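**¿Merece la pena pagar 1222 euros por un brazo de sobremesa para mover placas?**

Somos un taller pequeño y queremos que el brazo coja placas de circuito y las deje en su sitio.
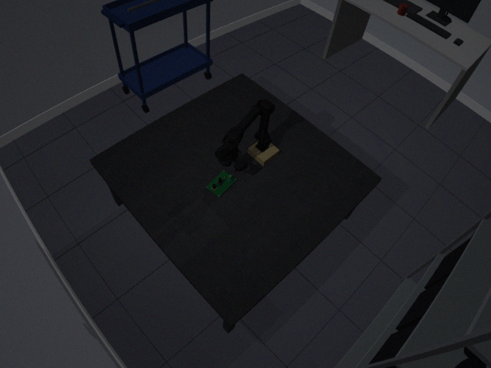 Cendov me pide esa cifra por el brazo, pinza aparte. Olvera sale más barato, con 17 semanas de espera. ¿Qué partidas se me olvidan?

*Mali Morris*

**tornillo_flojo**

La pinza, los dedos a medida, un recambio de cada cosa y tus tardes -- que no facturas, pero existen. Yo reservé otro tanto del precio del brazo y me quedé corto. Pide a Cendov el plazo de repuestos por escrito.

**Sandden4**

Compra el Stilum y ya.

**r_quiroga**

Antes de firmar, simula el ciclo con tu placa más alta. Con 7 modelos distintos, el gasto gordo serán los utillajes.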